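FOR IMMEDIATE RELEASE

Rawat Game Library to Open Second Lending Room in Drirnonau

DRIRNONAU, 13 March 2021 - The Rawat Game Library, which has been lending board games, puzzles and tabletop toys to local families for seven years, is delighted to announce that it will open a second lending room this August, on the ground floor of the old Hirivel shoe store on the north side of Drirnonau.

The new room will start out with 1,291 titles on its shelves, from well-loved card games and jigsaw puzzles to small tabletop versions of sports that most of us don't have the space (or the furniture!) to play at full size. Together with the original collection, that brings the library to just over 2,000 items, every one of them free to borrow for three weeks at a time with a household card.

"When we first opened our doors we had 101 games, two bookcases and a kettle, and I remember wondering whether anyone would come in out of the rain to look at us," said Poonam Nigam, the library's founder and director. "Well, they came, and they brought their grandmothers and their cousins, and then they brought back the games with little notes in the lids telling the next family which rules to ignore. We still keep those notes in the boxes. Some of them are better written than the rules."

The past year has been a busy one for the library, even with the front room closed to browsing. Families phoned in their orders and picked them up from the porch, and the waiting list for cooperative games and large-format puzzles grew so long that the staff began to look for more space. The Hirivel building, empty for three years and well remembered by anyone who bought school shoes there, came up at just the right moment.

Renovation is being paid for in part by a gift from Skotix, a packaging company based in Drirnonau, which is also supplying sturdy replacement boxes for games whose lids have finally given up.

"My own kids learned to add by keeping score, and they learned to lose at the same table, which took a good deal longer," said Gareth Nuttall, managing director of Skotix. "We make boxes for a living, so it was an easy thing to say yes to."

The new lending room will have wide aisles, low shelves for younger borrowers and four long tables where visitors can try a game before taking it home. A quiet corner at the back, planned with the help of retired schoolteacher Ramesh Kanaujia, will hold chess sets, word games and large-print playing cards. Mr. Kanaujia will also bring his popular beginners' chess hour over from the original location, and he asks us to mention that grown-up beginners are every bit as welcome as small ones.

Opening hours will be from 10 a.m. to 6 p.m., with two late evenings a week for people coming from work. Household cards from the original location will work at both, and games can be returned to either one. New cards can be requested by phone or at the front desk, and all that is needed is a name and a local address.

For more information or to arrange a visit, please contact Harish Pal, Community Outreach, Rawat Game Library, Drirnonau. 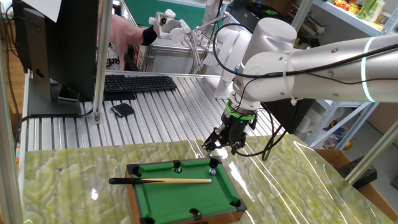
The Rawat Game Library welcomes gifts of games and tabletop toys in good working order for the opening of the new room, and missing pieces are no reason to hold back, as the repair desk keeps drawers full of spare dice, pawns and tokens. Small-scale sports are especially wanted. A miniature pool table like the one on the green marble-patterned tabletop takes up very little room at home and suits players who would rather be up and moving than reading a rule book. Donations may be left at the original location during opening hours, and larger collections can be picked up by arrangement with Harish Pal.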